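Kekana Household Folding Set: README and data card

Maintained by the Domestic Textiles Group, Jusstead
Version of 22 August 2020

14 comments | 37 shares

Summary

The Kekana Household Folding Set is a collection of records on how ordinary clothing is folded, stacked and put down in lived-in rooms. It holds 1368 entries. Each entry describes one garment at one resting place, with its type, its main colour, the manner of folding and the surface beneath it. Pictures accompany part of the collection and are supplied separately from the tables.

The set was prepared for people who study housework, storage and the care of clothing. It may also be of use to teachers of textiles and to those who write guidance on laundry. It is not a catalogue of garments for sale, and no attempt has been made to record price, age or maker.

Background

Earlier work at Jusstead dealt with wardrobes and chests of drawers. In the course of that work it became clear that a good deal of clean clothing spends days elsewhere: on the arm of a chair, at the foot of a bed, on the stairs. The wardrobe tables had no place for these garments, and they were entered as "other" or left out. Ecaterina Marinescu proposed a separate set in which the resting place would be recorded as carefully as the garment, and drew up the first list of surfaces. The list has been changed twice and now stands at 14 headings.

The name Kekana is that of the building in which the first rooms were furnished for the work. Later entries come from a second address, Urnetti, where the sitting rooms are larger and the bedrooms are not used.

Contents

garments.csv: one row for each entry, 1368 rows in all.
surfaces.csv: the 14 surface headings with their definitions.
folds.csv: the fold headings, with a short note on each.
pictures/: pictures for the entries marked "yes" in the column "pictured".
changes.txt: corrections made between versions.

Columns in garments.csv

entry: a whole number. Numbers are not reused when an entry is withdrawn, and the highest number in the present version is therefore 2041.
garment: a plain name from the list in Annex A, such as "shirt", "towel" or "trousers".
colour: the main colour only. Trim and lettering are entered under "detail".
fold: one of the headings in folds.csv.
surface: one of the headings in surfaces.csv.
position: "middle", "edge" or "corner", judged from the normal sitting or standing side.
detail: free text, up to one line.
pictured: "yes" or "no".

Notes on surfaces

Upholstered seats account for 700 entries, more than any other heading. They are also the least even. A seat may be flat at the front and rounded towards the back, and a garment placed near the curve will often settle at a slight angle. Recorders were asked to enter the garment as they found it and to leave it where it lay.

Plain fabric, textured fabric and leather are kept apart in the table. Where the covering has a woven texture, the heading "textured fabric" is used whatever the fibre, as linen and its imitations could not be told apart reliably by eye. Grey coverings are divided into light and dark only.

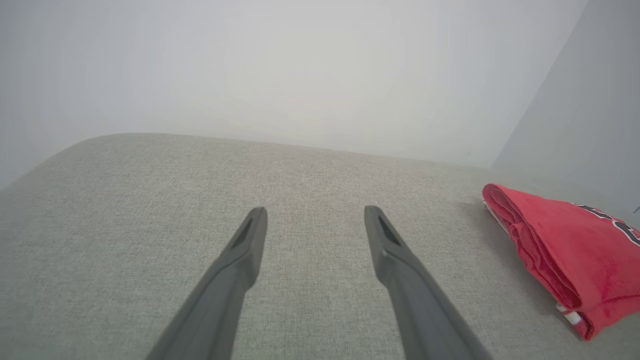

Sportswear gave more difficulty than any other class of garment. A jersey and a T-shirt are easily told apart when spread out, but much less easily once folded, and the recorders did not agree with one another in the early months. The rule now in force is that a top bearing lettering or numbering is entered as "sports top or T-shirt" unless the collar and both sleeves can be seen. Marthinus Makhubela revised the older entries on this basis. Lettering is noted under "detail" as present or absent. It is transcribed only where it can be read in full, and partial letters are never completed by guesswork.

The headings "thick bundle" and "flat fold" also call for some care. A flat fold has straight sides and lies level. A thick bundle has been folded, but its layers curl or bunch along at least one side. A garment that has merely been dropped belongs to neither and is entered as "unfolded". Creases alone do not decide the matter.

Method of recording

Entries were made by two recorders working separately. Each filled in a paper form, and the forms were compared by Petronella Mnguni at the end of the session. Where they differed on garment, fold or surface, the entry was returned for discussion. Differences of colour between neighbouring shades, such as red and pinkish red, were settled in favour of the simpler word.

The garments are a mixed stock of adult and children's clothing held by the Group. They were folded by members of staff in their usual manner, without instruction. No clothing belonging to visitors was used.

The forms were typed up with Vavutard, the entry program in general use at Jusstead. Versions of the table exported before August contain a fault in which the "position" column is shifted by one row after each withdrawn entry. Users who hold an older copy should replace it.

Known limits

Dark garments on dark seats are under-represented, as many such entries were withdrawn when the two forms could not be reconciled. Socks are recorded in pairs, and single socks were left out. The set contains few knitted garments and no coats.

The word "middle" under "position" has been used generously. On a long sofa it may mean the middle of one cushion or the middle of the whole seat, and the forms do not distinguish the two. It is hoped to divide the heading in a later version.

No record was kept of how long a garment had been lying in its place. The set should not be used to support statements about habits in private homes. The rooms at Kekana and Urnetti were furnished for the work, and the staff knew that the garments would be recorded.

Permitted use

The tables and pictures may be used for teaching and for research without charge. Any published work should name the set in full and give the version date. Pictures may be cropped or reduced in size, but colours should not be altered where the work concerns colour. Redistribution of the complete set requires written consent from the Group.

Corrections

Corrections are welcome and should quote the entry number. They are read by Kagiso Venter and, if accepted, appear in changes.txt with the initials of the sender. Proposals for new surface headings should be sent to Bram Van der Linden, together with at least three entries that the present headings do not serve. Requests for the paper forms cannot be met at present.

Annex A, the list of garment names, is supplied with the tables.

Related items

Jusstead Wardrobe and Drawer Tables: README
Urnetti sitting rooms: furniture list and floor plans
Guidance for recorders: telling a fold from a bundle
Vavutard export fault: how to check your copy
Towels and bed linen: proposed headings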